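The Drawer of Small Things

By Jyoti Katiyar

Every home I have ever lived in has had a bathroom drawer that would not quite close. My grandmother's was full of hotel soaps and bent hairpins. Mine, until this summer, was full of toothbrushes, and I was a little ashamed of it, the way you are ashamed of a thing only you can see.

I mentioned this to my neighbor Ashok Shakya, who has been fixing up old houses for 19 years and has opinions about drawers. He told me to stop sorting inside the drawer, where your hands are always in your own way, and to carry the whole lot out to a big table. Wood, if possible, he said, and with good light. I rolled my eyes and then went and did it, and I have to say it was the most peaceful hour of my August!

There is something very kind about a plain wooden tabletop. Things that looked like clutter in the dark of a drawer look almost handsome on it, and you find yourself lining them up without being asked. Toothbrushes are especially willing. They want to be in a row, heads one way and handles the other, and the little bottles can wander wherever they like until their turn comes.

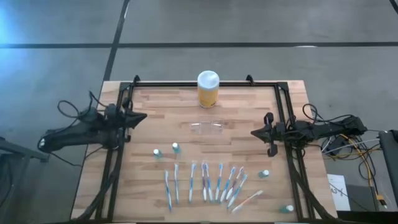 Toothbrushes in a row on striped butcher block, with small white-capped bottles still waiting for a place.

My own pile turned out to hold a history of the household. I found the stiff brush I bought for cleaning grout and never used, a folding one from a train trip, and two that belonged to a cousin who stayed with us for 14 days and left in a hurry. The grout brush went under the sink. The cousin's went in the trash, and I sent her a message about it, which led to a long and very nice phone call.

The bottles took longer. I am sentimental about little bottles – they always seem too good to throw out – and I ended up keeping more than Ashok would have liked. They live in a jar on the shelf now, and the drawer closes with one finger.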